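About Jinmont

Jinmont shows robots how to do chores. We do it by hand, in kitchens, with a gripper in each fist, and we have been at it long enough that our families no longer ask when we are getting proper jobs.

The company was started by Jaqueline Tapia and Rutilio Ocampo, who met at an industrial automation firm where they both programmed arms to move the same part from the same tray to the same belt. The arms were very good at it. If the tray was moved by the width of a thumb, the arms went on being very good at it, in the wrong place. Jaqueline and Rutilio moved a lot of trays in those years, and talked a lot over lunch about what it would take to get a machine to cope with a home, where nothing has ever been in the same place twice.

Their answer is still what we do all day. You take the robot's hands, hold them in your own, and do the job with them. The gripper records what it meets on the way, and the robot's software later studies the result. We call each recording a demonstration. Our parents call it housework with extra steps.

What we do all day

Tidying up is our biggest line of work. It covers picking up, sorting, wiping, folding and above all throwing things out, a skill most people believe they have mastered. Try it with two fingers. A plastic bag has no handle, no fixed shape and no particular side. It hangs from one point and swings, and the light goes straight through it. A person drops one in the bin without a thought. Our demonstrators think about it a great deal.
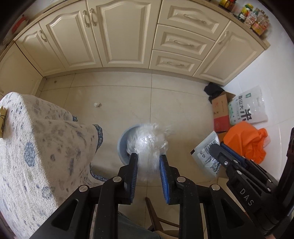 Rutilio Ocampo: For the first month I squeezed everything as if it owed me money. With film and bags you want to close early, lift slowly and let the loose end settle before you open again. If I hurry, the robot learns to hurry, and then I have to watch it do my bad habit back to me on a test bench.

We now have 64 household tasks on our list, from clearing a table to pairing socks, and each one gets done over and over by different people. That is on purpose. Some of us are tidy, some are left-handed, and one of us puts a trash bag in place like a person making a hotel bed. A robot that has only ever seen one style of doing a thing will be confused by everybody else's.

We also do some teaching by remote control, mostly for customers who already have an arm bolted down somewhere. For that we sit at a station and steer. It is slower, and it makes you miss your own wrists – but when a customer wants to see their particular machine do the particular job, it is the right way to go.

How a session goes

We work in lived-in kitchens and leave them lived-in. The bags along the wall stay along the wall. Early on we used to clear the room first, and the robots that came out of it were lovely in a cleared room. Grimshaw, our first paying customer, pointed this out in an email that we have since printed and hung over the sink.

A demonstrator usually works with two grippers, one in each hand, and keeps to small trash for one stretch before changing over to something else. Wrappers, scraps, packets, bits of tissue. A full shift runs to about 103 demonstrations. Missed drops are kept and labeled, along with whatever the demonstrator did to put them right.

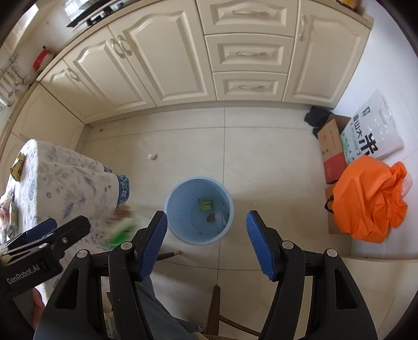 Who we work with

Our customers build the robots. We supply the patience. Grimshaw makes a kitchen assistant on wheels, Bonard makes arms for commercial dishrooms, and Zendar is working on something for laundry that we are not allowed to describe, though you may assume it involves laundry. Between them they have sent us into 253 homes so far.

We do not sell robots, and we can't tell you when one will be able to do your dishes. People ask at weddings.

Working here

There are 15 of us. Most of our demonstrators came from other work: catering, sewing, nursing, one long stretch of piano tuning. No robotics background is needed. You do need steady hands and a tolerance for doing a small thing again after you have just done it well.

New people train for two weeks with Jaqueline, who starts everybody on the same exercise, moving a single sheet of tissue from one table to another without crumpling it. She will show you once. Our next training group starts in April, and you can write to us through the contact form. Please tell us which hand you write with.

Page last updated 1/25/23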